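Ekier W2 Wrist Capture Kit

Part of the Nondia teleoperation range. Revised 11/06/2024

The W2 records wrist-view video, finger position and grip force on a single clock, for teams collecting demonstrations to train manipulation policies. It bolts to the Dunmore two-finger gripper and to most arms with a standard tool flange. An adapter plate for older Fostby arms is sold separately.

Episodes are written to the base unit as they are recorded. Storage holds more than 2,000 episodes at default settings -- longer tasks reduce this. Operators mark each episode keep, discard or review from the foot pedal, and the mark is saved with the episode.

In the box
Wrist camera and bracket
Base unit with power supply
Foot pedal
Cable set
16 mounting screws

Starter data
Each kit ships with 1,138 episodes of floor pickup, including printed paper bags, toy blocks and kitchen items. Backgrounds are left cluttered.

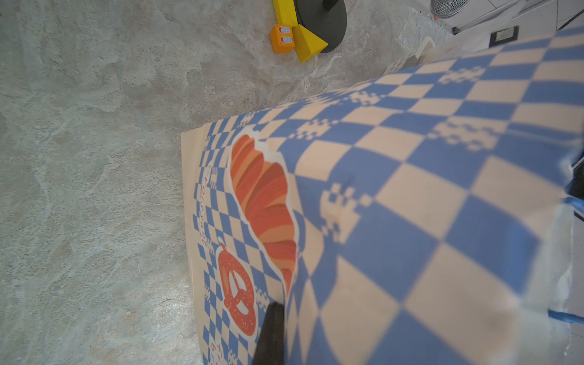
Episodes are stored by task and can be merged with your own recordings. Failed grasps are kept and labeled as such. Filter them at export if your training code expects successes only.

Lead time is 22 working days. For volume orders and flange drawings, contact Balakrishnan Gounder in technical sales.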